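4.2 Hanging tasks and the parts of the build

Last updated: 3/6/25
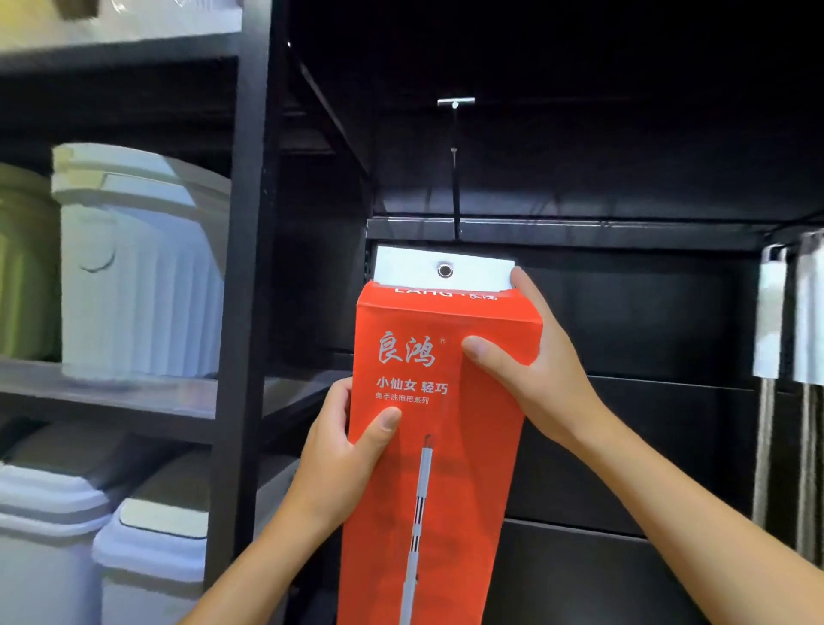

Figure 3. Two hands hold a boxed mop of the brand 良鸿 near a metal display hook. The white tab on top of the box has a round grommet.

According to Toshio Hayashi, who read an early draft, a home-built arm should first learn to place things on a flat shelf, and hanging should wait until the wrist is stiff enough. We accept this for the first version of the arm. In the shared workshop in Jenildale, however, most of our tools hang on the wall, so we kept hanging in the plan.

The task has a difficulty which is easy to miss. A long box is held by its sides, but the part that must meet the hook is the small hole at the top - far from the fingers. A small turn of the wrist moves this hole a long way. With one gripper, our arm could not correct such a turn. We therefore built a second arm of the same design, with 195 mm between the two bases, and joined both to one controller board.

The printed wrist parts were made again after 2 of them cracked at the screw holes. Kálmán Hegedűs proposed thicker walls, and in April we changed the fill of the print to 70 percent. The new parts are heavier, and the shoulder motor becomes slower when the arm is fully stretched. We did not solve this yet.

Related items
4.1 Frame and motors
4.3 Wiring of the controller board
Balogun and Padilla: Notes on printed wrists

Contact: Benedek Magyar, Rácz workshop group | Back to top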